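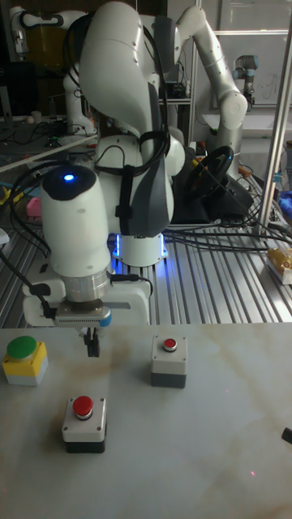
Buttons and Boxes: the gallery

Hi and welcome! I've been collecting push buttons for longer than I'd like to admit, and I finally gave them a page of their own. Lamps and dials are over on the other page, so if you came for those, scroll back up to the menu. Everything on this one gets pressed.

The green one
A big mushroom-style button on a yellow body with a gray base. I love a mushroom top, you can hit it with the heel of your hand and never miss (try that with a doorbell). Yellow boxes usually come with a red button, at least the ones that find their way to me, so I was very pleased to get a green. Ozan Sönmez traded it to me for a bag of old cable glands and I still think I got the better deal!

The red ones
Small red buttons, each in a silver ring, on white and dark boxes. I like how neat these look next to the big green fellow. One of them has its four little screws showing at the corners, and that's the kind I go for, as I can get the lid off and have a poke around at the wiring. Glued boxes drive me nuts.

The tabletop
People write in about this more than they do about the buttons! It's a pale marble pattern with a bit of faint veining. Ishbel Urquhart asked if it came from Gourlay, and no, it came from the clearance corner at Laveck, where I'd gone in for drawer handles. Dark colors show up nicely on it and so does yellow.

The steering wheel
Black, on a dark base. Not a button, I know, I know. Talha Khattak wants me to start a page for wheels and pedals and I keep telling him I've got 33 boxes in the closet to sort first.

Swaps
I'm after a square yellow push button, any age, and spare silver rings for the small reds. I'll be at the Dandotard swap meet in October with 2 crates of doubles, table near the side door. Lewis Cairns has first pick of the toggle switches, everything else is up for grabs.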